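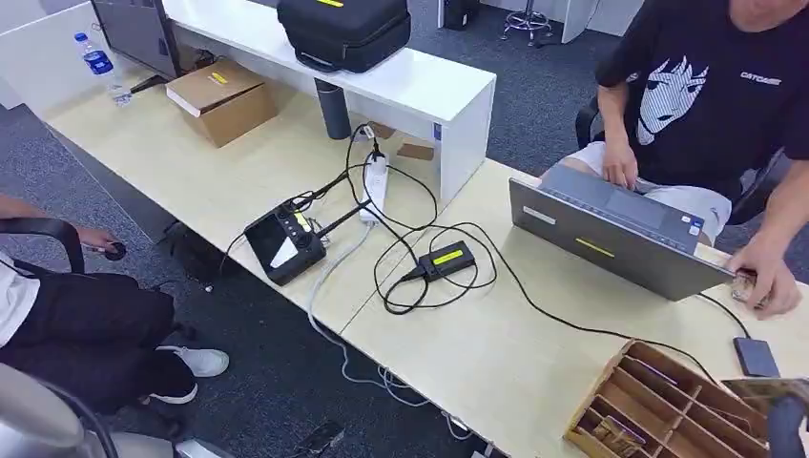
Mortimer Fitzsimmons
Chapter 2: Setting Up the Bench

Most of the time in a robotics project is spent at a desk. A club that meets for two hours may have its robot moving for ten minutes of that, and the rest goes on charging, plugging in, changing a line of code and finding out which cable has come loose. This chapter deals with that part of the work. It covers the bench, the power supply, the handheld controller and the laptop, and how two or more people can share them without getting in each other's way.

By the end of the chapter you should be able to:

lay out a bench for a small robot project
connect a controller, a laptop and a power supply in a safe order
name the parts of a handheld controller and say what each one does
keep a bench log that another student can follow
find a simple wiring fault by working from one end to the other

You will need the project kit from Chapter 1, a laptop with the course software installed, and a partner. The tasks can be done alone, but several of them are slower that way.

2.1 A bench in use

The photograph at the head of the chapter shows two people at one long desk. One has a laptop open and a small metallic object in the other hand. The other is leaning in, holding something small, round and black. The controller sits between them with its screen lit, and the cables run into a tangle across the middle of the desk. Benches look like this after an hour's work. They need not look like this at the start.

Look at where the power comes from. The power strip is stood upright against the shelf, with its cords running down to the desk. A strip in that position is easy to see and easy to reach, and it leaves more of the desk free. One cable hangs over the front edge and lies in a loop on the carpet. On your own bench, any cable that reaches the floor should go down at the back, where feet and chair wheels will not catch it.

At Trandgate, where the exercises in this book were first taught, each bench was shared by two students. One was called the driver and the other the logger. The driver used the laptop and controller. The logger handled the parts and wrote down every change. They swapped over halfway through the session, and the rule was kept even when one of them was much the better programmer. You will use the same two roles in this chapter.

2.2 What goes where

Divide the bench into three areas before you unpack anything.

The power area is at the back. It holds the power strip, the adapters and any battery charger. Drinks are never put here.

The working area is in the middle. It holds the laptop, the controller and whatever part you are testing. Only one part should be under test at a time.

The parts area is at one end. Use a tray or an organiser with compartments, and give each compartment a label. Small screws and connectors go back in their compartment as soon as they come off the robot — a screw left on the desk is usually on the floor by the end of the session.

Bags and boxes should go on a shelf or under a different table. If there is no room for them anywhere else, keep them out of the working area.

2.3 Order of connection

Connect things in the order given below. Disconnect them in the reverse order.

Check that the power strip is switched off.
Plug in the adapters.
Connect the robot's main board to the laptop.
Switch on the controller and wait for its screen to settle.
Switch on the power strip.
Switch on the robot, with its wheels or legs clear of the desk.

The controller comes on before the robot so that the robot has a signal to listen to when it wakes. A robot which starts without one may stay still, or it may act on the last command it stored. The Sundgate team lost a gripper this way the night before their regional heat in December. The arm swung round as soon as it had power and struck the edge of the bench.

2.4 The bench log

Each entry in the log has a time, a change and a result. Write the change before you test it and the result straight afterwards. An entry from the Golix project reads:

4.10 pm. Left motor speed limit raised from 10 to 13. Robot now turns right on a straight run. Put back to 10.

It is short, but a student who was away that afternoon could pick up the work from it. Entries such as "fixed motor" or "tried again" are of no use to anyone.

Task 2A

With your partner, clear your bench completely and set it up again using the three areas in section 2.2. Draw a plan of it in the log, marking every cable from end to end. Then swap plans with the next bench and check theirs against their desk. Keep your plan, as you will need it for the fault-finding work on the Tierney board in section 2.5.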